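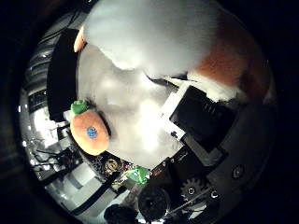

About Derkport River Watch

Hi, I'm Katsuhiko Shimada, and I run this little news site about floods, storms and what comes after them along the Munro River. If you live anywhere between Derkport and Wundeneo, you're who I write for!

I started it in January after the river came up 3 feet on my street overnight, and the only word I could find was a single line on a TV ticker. I'd spent years on the night desk at a regional paper (long hours, terrible coffee), so I made some calls, typed up what I heard and emailed it to my neighbors. That first update went to 74 people. Nearly 600 get it now.

Most days I post by 6 a.m. — river levels, road closures, which shelters have beds. When the water drops I keep going, with insurance deadlines, county meetings and the endless saga of the Kikutach bridge, which has been on a detour so long that my truck turns left by itself.

I don't run rumors. If I can't get a second person to confirm something, it waits, and if I get it wrong I fix it at the top of the post.

Got a tip, or a road I've missed? Stop by 303 Munro Street, upstairs, or just reply to any of the emails. I read them all, usually over breakfast.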